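Sallholm reading room opens its doors again in June

After 12 weeks of dust sheets and paint pots, the reading room on the upper floor at Sallholm is nearly ready to welcome everyone back, and what a treat it will be to have somewhere comfortable to sit again! The work was carried out by Petridis, the local fitters, who also looked after the stairs and the front windows.

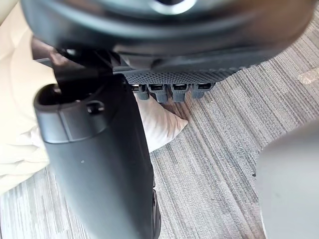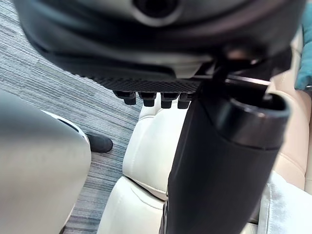

Money for the room came from the spring fair and a kind gift from Dultia, the furniture shop, and together they brought in enough to cover 54 new seats, with a little left over for lamps (the old ones buzzed dreadfully). Regulars asked again and again for something softer than the old benches, so there is now carpet underfoot and a cream cushion to settle on, as the second picture shows, and we do hope people will stay a good long while. The shelves will hold 600 books to begin with, many of them from the Demus collection, and more will follow over the summer. Doors open at 8 in the morning, and there will be tea.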